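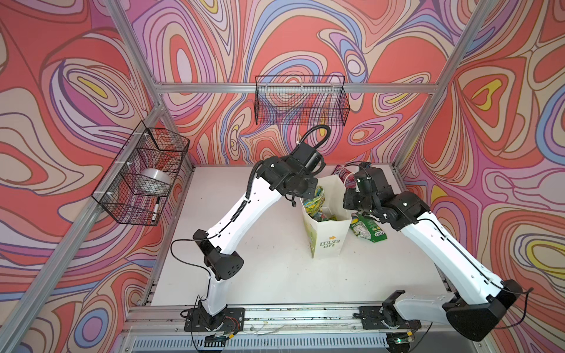 4.2 Collecting Demonstrations

Figure 3. One of the Seltside cells during the bagging task. Two arms share a rail along the near edge of the table; the walls carry a printed pattern that is changed between cells.

All demonstrations were gathered by teleoperation in cells of the same basic layout. Each cell is a square frame of aluminum extrusion around a white tabletop, with both arms mounted on one rail so that their workspaces overlap near the center of the table. Wire mesh baskets on the walls hold small supplies within view of the fixed camera. We left them in place during recording, as the policy must learn to ignore objects that have no part in the task.

The walls are covered with printed sheets. In an early version of the Cloltlow dataset, policies trained against plain walls lost accuracy when the cell was moved to another room. Dense prints, such as the swirling contour bands in Figure 3, gave us a cheap way to vary the background without touching the arms or the camera mount. We use 10 prints in total.

For the bagging task, a paper bag stands upright near the center of the table with snack packages beside and behind it. The operator works both arms at once - in most episodes one gripper stays near the mouth of the bag while the other picks. Bags differ in print and size, and packages differ in color and stiffness. Crinkled film is the hardest case, as its outline changes when it is gripped and its surface reflects the overhead light.

We recorded 1151 episodes with 25 operators. An episode was dropped if the bag fell over or if either arm reached a joint limit; 99 were dropped under this rule. Yayra Tetteh reviewed the remaining episodes and marked the start and end of each grasp using the Savo annotation tool. Episodes with a failed grasp followed by a second attempt were kept and labeled as recoveries. The effect of removing these recoveries from training is reported in Section 5.3.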